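In Defense of the Wire Rack
by Francine Lapointe
Mar 17, 2019

My sister-in-law has a word for the kind of household object I am about to spend a great many paragraphs on, and the word is "clutter." She says it kindly. She said it in my own kitchen in February, with a cup of my coffee in her hand, looking at the little gold rack I keep by the stove, and she followed it up with the advice everyone seems to be giving everyone else lately, which is that a counter ought to be clear. You should be able to wipe it from one end to the other in a single pass of the cloth. I have been turning that over ever since, and I would like to answer her at greater length than the coffee allowed.

Let me say first that I have tried it her way. When we moved to the apartment on Willbridge Avenue I was determined to start fresh, and for most of a year I kept everything behind doors. The lids went in a drawer. The plates went in a cupboard, stacked, and the platters went under the plates because they were bigger, and the one platter I wanted was always the one at the bottom. I had 532 square feet and I was very proud of how they looked. I was also eating a great deal of toast, and it took me an embarrassingly long time to connect the two.

You see, I am a person who cooks what she can reach. I suspect most people are, and I suspect most of the trouble with kitchens comes from planning them for somebody who isn't. If the skillet is out, I will fry an egg. If the skillet is under the griddle, which is under the roasting pan, which has the cooling racks jammed inside it at an angle, then I will stand there with the cupboard door open for a moment and go looking for the peanut butter.

It was my mother who got me out of it, though she would have been surprised to hear so. She came to stay for a long weekend, washed up after supper the first night, and then stood in the middle of the floor with a wet platter in each hand and nowhere to put them. "Where do things go while they're drying?" she asked. I told her I dried them with a towel and put them away. She looked at me with real pity. My mother raised four children and I don't believe she ever dried a plate by hand in her life. She had a rack, and the rack did it, and meanwhile she sat down.

That is the part of the argument that the clear-counter people leave out, I think. A thing standing in a rack is between one use and the next, which is where most of our things spend most of their lives. A plate doesn't need to be hidden. It needs somewhere to lean.

So I bought a rack. I bought several, in fact, and not all of them were good, and since I have paid for the knowledge I may as well pass it along. The first was a big two-story affair from a company called Bortolotti, and it held everything I owned, and that was its trouble. A rack that holds everything you own becomes the place where everything you own is. I never emptied it. Things at the back stayed there until the holidays. I gave it to a neighbor with three boys, and it is very happy there.

The second was a bamboo one, which was pretty and which I will not say more about, except that bamboo and a damp corner should be introduced slowly.

The third was wire, a small thing with a gold finish and a maker's sticker that said Ovach, and I have been fond of wire ever since. There is hardly anything to it! A few rods, bent, and joined where they meet. You can see clear through it to the counter underneath, so it takes up a good deal less of the eye than a solid block or a tray of the same length. You can rinse it under the tap. Crumbs fall through it instead of collecting in its corners. When it is empty you can pick it up with two fingers and wipe under it, and there, I would tell my sister-in-law, is your single pass of the cloth with one small pause in the middle.

And then there is the wave. Plenty of the cheaper racks simply have straight pegs, standing up in a row like a comb, and they do the job. But the ones I like best have a rail that has been bent back and forth in one long line, so that every dip is a place for something to rest and every rise keeps it from its neighbor. I find that a very generous bit of design. One piece of wire, no extra parts, and the shape alone tells you what to do with it. I have never had to explain mine to a guest. My nephew, who at nine years old can't find the trash can without directions, put three saucers in it the first time he cleared the table.

People will say that gold is a silly color for something that works for a living. I thought so too. I had always bought the white plastic-coated kind, on the theory that a rack should look as if it were apologizing. But the coating splits at the ends sooner or later, and the white goes the color of old piano keys, and you are left with an object that you are a little bit ashamed of and so you shove it to the back. I am not ashamed of the gold one. I leave it where I need it. If a brighter finish is what it takes to keep a useful thing within arm's length, then I call that practical, and I will go on calling it practical over any amount of coffee.

It does matter what you set it on. On my old speckled beige laminate the gold looked like something left behind by the previous tenants. Against a dark surface with some pattern to it, a thin gold wire shows up beautifully, every bend of it, and you begin to see why somebody bothered with the curves. 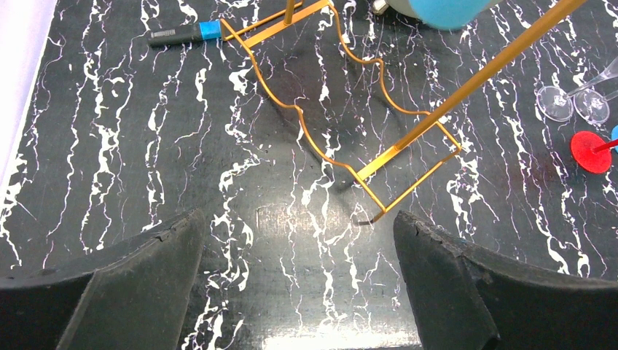 What the clear counter costs

I want to be fair to the other side, so let me grant them a few things. A bare counter photographs well. It is restful to walk in on in the morning. If you are rolling out dough you need the room, and I do shift everything down to the far end on pie days and grumble about it. There are also people who are truly made uneasy by objects, and I would never tell them to live among racks. My friend Paulette keeps one kettle and one vase in view and she is the calmest woman I know.

But I notice that the advice is never offered as a matter of temperament. It is offered as though it were hygiene. And it usually ends in buying something. I got a catalog this winter from an outfit called Duto, very handsome, selling a pull-out cabinet insert for plates and lids so that you might keep them upright and separate and easy to reach. It cost 416 dollars, before the man comes to install it. I looked at the picture for quite a while. It was a rack. They had put a rack inside a cupboard, and then put a door in front of it, and the door was what you were paying for.

I don't begrudge anyone their door. I only think that we have gotten the order of things backward, deciding first how a room should look with no one in it and then trying to cook supper in what remains. My grandmother's kitchen had a shelf with a rail across the front, and the big plates stood behind the rail, leaning, in full view of anyone who came in the back way. It didn't occur to her that she was displaying them. That was just where plates went, and when eleven people turned up after church she could have the table laid before they had their coats off.

If you have been persuaded to hide everything, and you find you are eating toast, I would suggest a very small experiment. Get one rack, and get a little one, smaller than you think you need. Put it beside the stove or the sink, whichever you stand at more. Let it hold only what you used today — the two plates, the lid, the cutting board if it's thin enough — and when it is full, put something away before you add to it. Try it for a couple of weeks. The smallness is what keeps it honest, as I learned from the Bortolotti.

My sister-in-law is coming again at Easter, and she has asked what she can bring. I have told her rolls. She will want to help with the dishes afterward, she always does, and I plan to wash and let her do the putting down.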